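Teaching Pick Tasks by Remote Control in a Simulated Kitchen
Ilídio Cardoso and Daranee Pongsiri
January 2021

2. Setup

The Plidus scene has one arm on a dark pedestal beside a marble counter. The operator moves the gripper with a handheld controller, and Wurkell logs joint angles and finger opening. Utensils share the counter with a rolling pin and a white tray.
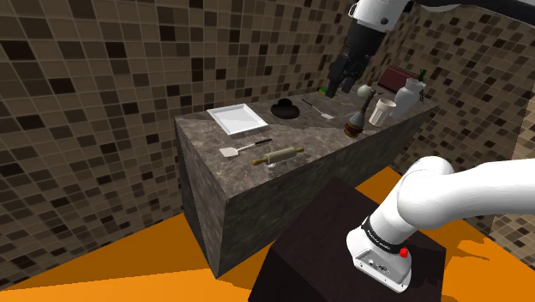
3. Demonstrations

We recorded 114 demonstrations of the rolling pin pick, split evenly between the 2 authors. Each one starts from a random arm pose. The operator stops the gripper over the pin, corrects the wrist angle, then lowers.

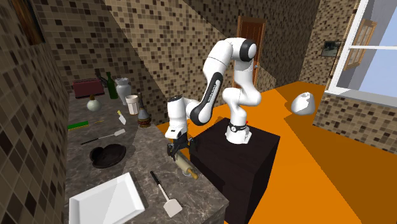

Wrist correction took up most of the recording time. The controller maps rotation to the base axes, so a turn of the hand did not always match the turn of the gripper. We discarded 7 runs in which the operator lost track of the mapping and reset the arm.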